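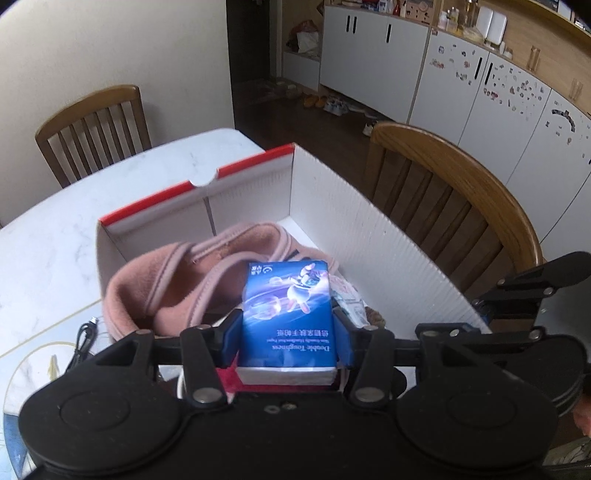
Pocket tissues, "Double Toughness", blue packet.

Usdale Camp Pouch, Large (item 853)

Print this page | E-mail this page

The Usdale is a roll-top pouch for the small things that go missing in the bottom of a pack: toothbrush, sunscreen, torch, bandages, tissues, hair ties, spare socks. We first sold it to two schools for their Year 7 camps and have kept it in the range ever since. It is sold empty.

The pouch is cut from coated nylon with taped seams. It keeps out rain, splashes and a leaking drink bottle. It is not made to be held under water, so canoe groups should put it inside a proper dry bag. The roll-top closes with one side-release buckle. Roll it at least three times before you clip it, or water will find its way in at the corners.

Inside there is one mesh pocket, sewn to the back wall and wide enough for a packet of pocket tissues and a lip balm side by side. The rest is open space. Earlier versions had four elastic loops as well. Teachers told us that children ignored them and the loops caught on zips, so we took them out in July.

Details

Weight: 115 grams
Colours: navy, moss, orange
Closure: roll-top with buckle
Inside pocket: one, mesh
Name panel: yes, on the back, takes laundry marker
Hanging loop: yes, at the top of the back panel
Price: $49 each, GST included
In stock at last count: 670

The orange is the easiest to find in a dark tent. The moss is a dull green that shows less dirt but disappears on grass, and we get more requests to replace lost ones in that colour than in the other two together.

What fits

Our standard packing test is the list Afridi Outdoor School sends to parents before a three-night camp. All of the following went in with room to roll the top properly:

Toothbrush with cover and a travel-size toothpaste
Small bar of soap in a tin
Sunscreen, pocket size
Insect repellent, roll-on
Head torch and one set of spare batteries
Two packets of pocket tissues
Strip of adhesive bandages
Comb and hair ties
One pair of wool socks, rolled

A full-size sunscreen bottle will also fit if you leave out the socks. A towel will not fit, even the thin quick-dry kind.

On tissues, the small packets travel better than a torn-off length of toilet roll, and the resealable flap usually lasts until the packet is empty. Put one in the mesh pocket and one in a jacket. A damp packet is no use to anyone, so check the flap is stuck down before it goes in next to a wet toothbrush.

Care

Turn the pouch inside out and wipe it with warm water and a little dish soap. Hang it by the loop until it is dry right through, seams included. Do not machine wash, tumble dry or iron. Toothpaste comes off easily. Repellent is harder on the coating and should be wiped away the same day.

If the buckle breaks, we can post a replacement that threads on without sewing. Ask for the Feltaron 25 mm buckle and tell us the colour of the pouch. There is no charge for the first one.

Name panel

The panel is a pale patch of woven fabric. Ordinary pens wash out of it. Laundry marker stays for years, so if the pouch is going to be handed down, write the family name and leave off the first name. Groups ordering 20 or more can have a school or club name printed above the panel in black, one line, up to 24 characters. Allow three weeks for printing.

Comments from customers

"Bought three, one colour per child. The fighting over toothbrushes has stopped. I would like a smaller one for day walks." — Doina Vukadinović

"Good pouch. The buckle is stiff at first and my youngest needed help with it on the first camp. It has loosened up." — Todor Jurić

"I keep mine in the car with tissues, wipes and a torch. The top does not need to be rolled for that and it stands up well enough in the door pocket." — Laurinda Bragança

A medium size is being sampled now and should answer the first comment. We do not have a price for it yet.

Ordering

Pouches are sent from our Hileck warehouse on Tuesdays and Fridays. Postage is worked out at checkout by weight, and up to four pouches go at the letter rate if you don't mind them folded flat. Unused pouches can be returned within 30 days. Printed ones can't, unless the mistake is ours.

School and club orders go through Kalliopi Delić in the Hileck office. Please include a purchase order number and the date of your camp.

Page updated Nov 9, 2023

Print this page | E-mail this page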